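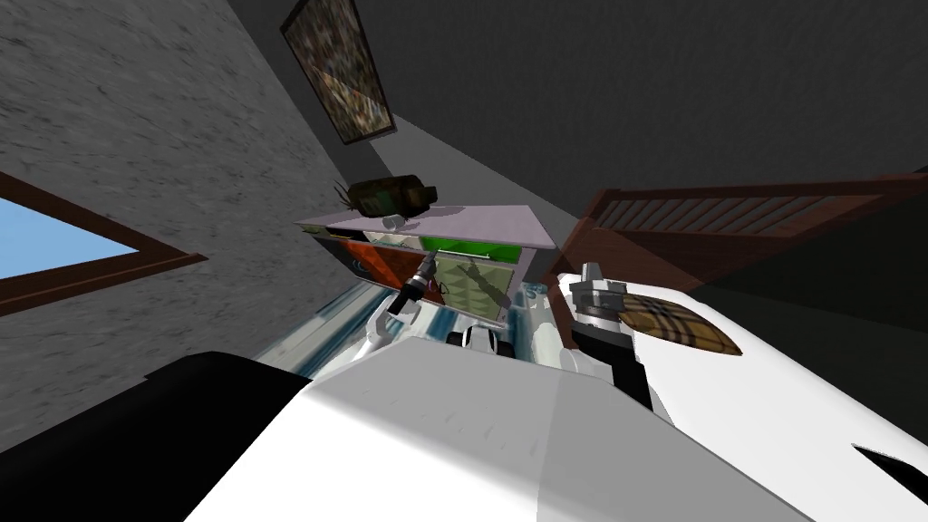 Simulated view with both robot arms extended and a plaid cloth resting on the right one.

Changes to antibody ordering and storage from November
Sep 10, 2019 | Ferdinand Danzer

The core facility is changing the way it buys and stores primary antibodies. The new arrangement starts in November and applies to every group that orders through the shared Bondow account. Groups that buy on their own budget lines can carry on as before, but they may want to read the section on validation.

Over the summer we went through the three shared freezers and the cold room and listed every antibody we found. There were 176 open vials. A good number had no opening date, and several had been bought twice by different groups in the same quarter. The worst case was a rabbit polyclonal against a nuclear protein that four groups had ordered separately, all from Staduteo and all from the same lot. Most of those vials had been used once and put back.

From November, new primary antibodies on the shared account will be ordered by the facility and split into single-use aliquots on arrival. The standard aliquot is 50 microliters for stocks used in western blotting and 2 microliters for concentrated stocks used mainly in immunofluorescence. If your protocol needs something else, write it in the comments field of the order form. Antibodies supplied in glycerol stay liquid at -20 and will be left whole unless you ask for them to be divided. Conjugated antibodies will not be frozen. They go in the cold room in the covered boxes on the left.

Each tube will carry a printed label with the target, host species, clone or lot number and date of aliquoting. Please do not write over the label. If you change the location of a tube, change it in the inventory too.

Validation

We will run one western blot on each new lot against a positive control lysate, and a knockdown or knockout lysate where we have one. The scanned blot will be attached to the inventory entry, with the dilution and blocking buffer used. This is a basic check. It tells you that the antibody sees a band of the right size under our conditions – it does not tell you that it will work on your paraffin sections or in a pull-down. Groups doing tissue staining still need their own titration, with an isotype control and a no-primary control on each run.

If you already have good data for an antibody on the list, send it to me and we will add it. Negative results are welcome as well. Two of the mouse monoclonals in freezer B gave nothing at any dilution we tried, and at least one group had found the same thing last year without there being anywhere to record it.

Costs

The facility has set aside 3,000 dollars for tubes, labels and control lysates in the first year. Groups will pay the catalog price of the antibody divided by the share they take, with no handling fee. Secondary antibodies are not part of the scheme for now. The Wyss secondaries can still be taken from the door rack in the cold room and signed for on the sheet.

Old stocks

Anything without a name or date will be moved to the bottom drawer of freezer C and kept there until the new system starts. Please look through it. Vials that are not claimed will be thrown out, apart from the discontinued Bitier antibodies, which we are keeping – they can no longer be replaced and some of the older projects depend on them for comparison.

The order form and current inventory are on the facility's shared drive, in the folder marked Antibodies. Questions about a particular target or lot can come straight to me.

Recent items
Cryostat booking rules
Mycoplasma testing: new drop-off times
Choosing a blocking buffer for phospho-specific antibodies
Plate reader back in service
Notes from the tissue fixation workshop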